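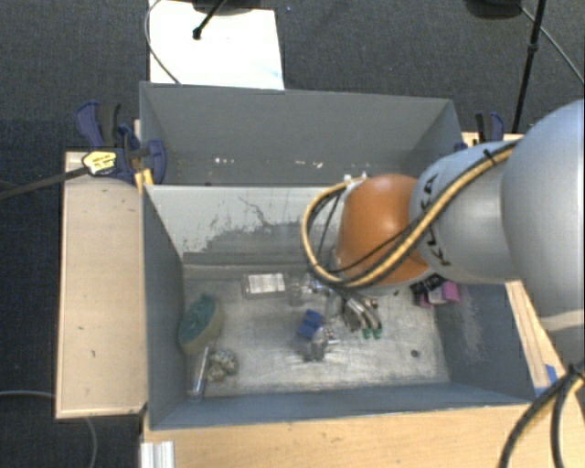

I have now owned three lots of storage bins and the Cuvik grey ones are the first I'd buy again without thinking about it. They're plain rectangular tubs, no lid, no clever dividers, and I love them! Mine live in the utility room, where they catch all the bits that don't belong anywhere else. I keep one behind the other, and the front one gets the daily rummage: an oval sponge with a green top, a clear tube, a little packet with a white label and a lumpy thing that could pass for a stone. The floor of that bin is properly scratched, with whitish worn patches, and there's a cloudy scuff on one of the side walls too. If you want your storage to stay looking new, bear that in mind. I don't mind a bit.

What I like most is the open top. My last set (the Porken ones, with the clip lids) looked lovely on the shelf and drove me up the wall, as I'd have to unclip, lift, find somewhere to put the lid, and by then I'd forgotten what I came in for. With these you just reach in. Small things stay visible on the bottom as long as you don't overfill, and I've got quite strict about that. One layer, and anything that won't fit goes back in the cupboard.

Cleaning is easy enough. Warm water, a squirt of washing-up liquid, wipe round the corners, leave upside down on the draining board. I did try a cream cleaner on the marks and it made no difference at all, so don't waste your elbow grease.

I paid £16 each from Greenwood, the hardware place by the station, and they had a pair for £30, which I only spotted when I got to the till. Get the pair. The Rirnex version is £38 for one and as far as I could tell in the shop the main thing you get for it is a nicer handle.

Grumbles? A couple. They don't nest very neatly, so spare ones take up more room than you'd hope. And I'd love a shallower size for batteries and fuses, the sort of thing that vanishes under everything else. I've asked in the shop and they didn't know of one.

I've had mine since July and I'm already eyeing up two more for the shed (seed packets, twine, all those plant labels I never write on). Five stars from me, four and a half if you're fussy about scratches.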